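How to Change Out a Litter Box
By Rosalie Mayrhofer

A full litter change takes me 11 minutes. I do it every other week and scoop once a day in between. You need fresh litter, a scoop, a trash bag and dish soap.

Empty the old litter into the trash bag and tie it shut. Wash the box with warm water and a little soap, rinse, and dry it with a paper towel.
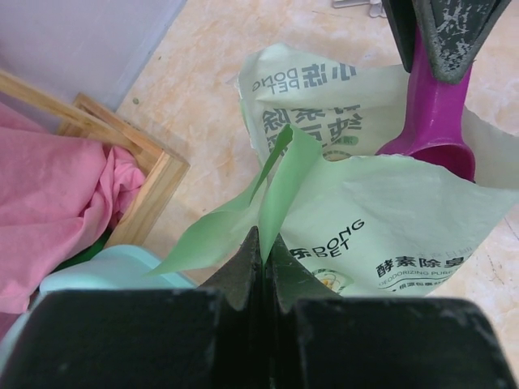 Fresh litter goes in next. Lay the bag on the floor close to the box and tear it open along the top edge. Wide is better than neat, and a bag opened the way the pale green one is will let a scoop stand inside it. Fill the box slowly to keep the dust down.

Aim for almost 5 centimeters of litter. My older cat, Kingi, digs to the bottom and gets a bit more.

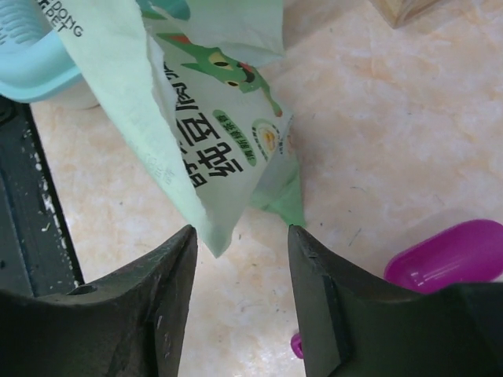
Level the surface with the back of the scoop. Squeeze the air out of what is left in the bag, fold the top over twice and clip it. Store it somewhere dry.

Wash the scoop last, handle included, and wipe off anything stuck to it. 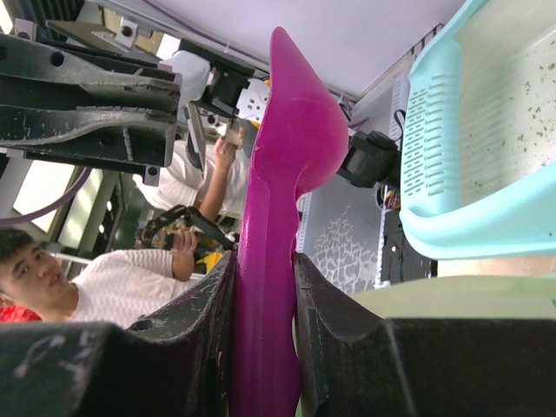

Let it dry before you put it away. Sweep up stray litter, put the box back in its usual spot and wash your hands.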